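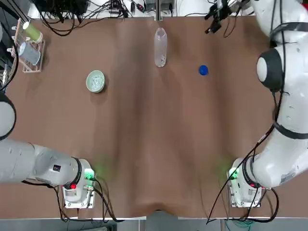 Wiring Heated Grips Through a Relay

October in Isildale means frost on the seat when I leave for work, so last weekend I finally put heated grips on my bike. The kit instructions tell you to hook the red wire straight to the battery. Please don't! My friend Noel did that and forgot to switch them off at lunch, and his battery was flat by quitting time. A relay fixes this for a few bucks, and the grips shut down with the key.

What I used:

Heated grip kit, the kind with a high/low switch
Four-pin 12 volt relay with a socket
Inline fuse holder and the fuse size listed in the kit (mine was 5 amps)
A few feet of 16 gauge wire, red and black
Ring terminals, spade terminals, heat shrink
One tap connector
Zip ties, way more than you think

First, pull the seat and disconnect the battery, negative side first. Then get the old grips off. If you're never going to use them again, slit them with a razor knife and peel. I wanted to save mine, so I slid a thin screwdriver under the rubber, squirted in some rubbing alcohol and twisted. The left one popped right off. The right one is stuck to the throttle tube, and on my bike the tube has little ribs that have to be filed down before the heated grip will slide on. Go slow and keep test fitting.

Glue the new grips with whatever came in the kit and let them sit overnight. Before the glue grabs, check where the wires come out. On the throttle side you want the wire pointing down and forward with enough slack that it doesn't pull when you twist all the way open. Turn the bars lock to lock and watch both wires — mine caught on the brake line bracket the first time and I had to reroute it.

Now the relay. The pins are numbered on the bottom:

Pin 30 goes to battery positive, through the fuse. Keep the fuse close to the battery.
Pin 87 goes to the red wire on the grip switch.
Pin 86 goes to a wire that's only live with the key on. I tapped the tail light wire.
Pin 85 goes to ground.

The black wire from the grips goes to ground too. I ran mine back to the battery negative with a ring terminal so I wouldn't have to hunt for a clean spot on the frame.

To find your key-on wire, hook the battery back up for a minute and poke around with a test light. It should light with the key on and go dark with the key off. Disconnect the battery again before you tap it. (Yes, I skipped this once. Yes, I bought a fuse.)

Tuck the relay under the seat with the pins facing down so water can't sit in the socket, zip tie everything, and reconnect the battery, positive first this time. Turn the key and you should hear a click. Give the grips a few minutes on high.

I ran mine out to Barredo and back, 58 miles, and used low most of the way. High is too hot through my summer gloves! One thing to watch is your charging system. Small bikes don't have much to spare, so check the voltage across the battery at cruising rpm with the grips on high. Mine stays above 13.5. If yours drops under 13, stick to low or leave something else unplugged.

Next up is a powered outlet for my phone, and I'm leaning toward a second relay for that.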